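Home | Forecasts | Warnings | Rain Gauges | Newsroom | Contact
Search this site Enter keywords Go

Lurnwood Weather Office to Retire the Phrase "Chance of Showers" 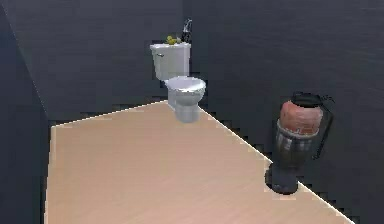

LURNWOOD, October 7, 2026 – After many years of telling residents that there is a chance of showers, the Lurnwood Weather Office will stop doing so next month. Beginning in November, the daily forecast will say when rain is expected, how much of it, and on which side of the ridge. Residents who liked the old phrase may go on using it at home.

The change comes with a new short-range rain model, built with the forecasting firm Erurby and fed by 155 rain gauges between Lurnwood and the Padilla valley. The old forecast drew on far fewer gauges, one of which spent a whole spring underneath a parked boat and reported a drought.

"We were never wrong with 'chance of showers,' and that was the trouble with it," said Kazue Imai, chief forecaster. "If it rained, we had mentioned it. If it stayed dry, well, it was only a chance. You could have printed it on a mug and sent us all home."

The new forecast will be issued three times a day and will cover the next 3 hours in detail, with a plainer outlook for the two days after that. Each one will give a start time for rain, an end time, and an amount in fractions of an inch. It will also carry a confidence rating of low, fair or good. The office considered adding "excellent" and thought better of it.

Wornby, which sits at some 900 feet on the wet side of the ridge, will get its own forecast for the first time. Until now it has shared one with downtown Lurnwood, where the ground is 600 feet lower and the afternoons are a good deal sunnier. Letters from Wornby on this subject have been received, read and filed, and the drawer is full.

"People up there have been looking out the window and then looking at our website and drawing their own conclusions," Imai said. "I'd like the two to match more often."

Takeshi Oshima, who led the work at Erurby, said the hardest part was the fall drizzle that slides in from the Padilla side under low cloud. Radar tends to look right over the top of it. The gauges catch it, but only once it has started falling on somebody.

"We can give Lurnwood a decent warning if Padilla is already wet," Oshima said. "Padilla itself is going to have to take one for the team."

The model will not help much with summer thunderstorms, which form where they please, and it has no opinion on snow. Winter storm warnings will be issued as before, in the same format and at the same hours. Wind forecasts are also unchanged, although the word "breezy" is under review.

Past forecasts will be kept online next to what fell, gauge by gauge, so that anyone can check the office's work. Imai expects the page to be popular in Wornby.

Residents who have a rain gauge at home and would like to send in readings can sign up through the Rain Gauges page. Gauges should stand in the open, away from trees, roofs and lawn sprinklers. Boats should be parked elsewhere.

Press questions may be sent to the Lurnwood Weather Office through the Contact page. Calls about last year's outdoor concert will be returned in the order received.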